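Articles > Packaging and Households > Section 3

3. Small cartons in the home: what people keep and what they read
12 shares | 4 comments

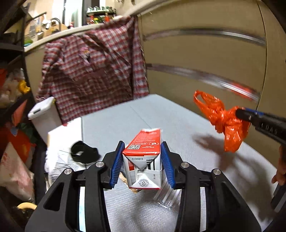 Figure 1. Small red and white carton with a QR code near one edge of its long face and rows of small white print farther along.

3.1 Households and diaries

We asked 244 households in Bravuvside to keep a packaging diary through May. Each household wrote down every small carton it opened, where the carton was kept, and when it was thrown out. Entries were made by hand in a booklet. Chie Ogura and Kanokwan Thongsuk collected the booklets and typed them up. Where the handwriting could not be read by either of them, the entry was left out.

Diaries were kept by one adult per household. Children's purchases were recorded only if the adult saw the carton. This probably means that candy and gum are under-reported.

3.2 Reading the print

Most diary keepers said they looked at the printed text once, when the carton was first opened, and did not go back to it. Those who did go back were mostly looking for a date or an amount. Several wrote that the type was too small to read in kitchen light. One keeper copied the text onto a card in larger letters and taped it inside a cupboard door.

Codes such as the one in Figure 1 were used less than we expected. Older keepers often left them alone, and some younger ones scanned a code only if the printed text had already failed to help. Tanabe and Okabe report a similar order of steps in their earlier work on pantry goods.

3.3 Keeping and throwing out

Cartons were thrown out soonest when the contents had an inner wrapper that could stand alone. Cartons without one stayed until they were empty. A small group of keepers flattened their cartons and saved them for shopping lists or for starting fires.

We did not weigh the discarded cartons. Rácz has argued that weight is the better measure for waste planning, and we agree, but a kitchen scale in every home was beyond our budget. Section 4 takes up the question of type size.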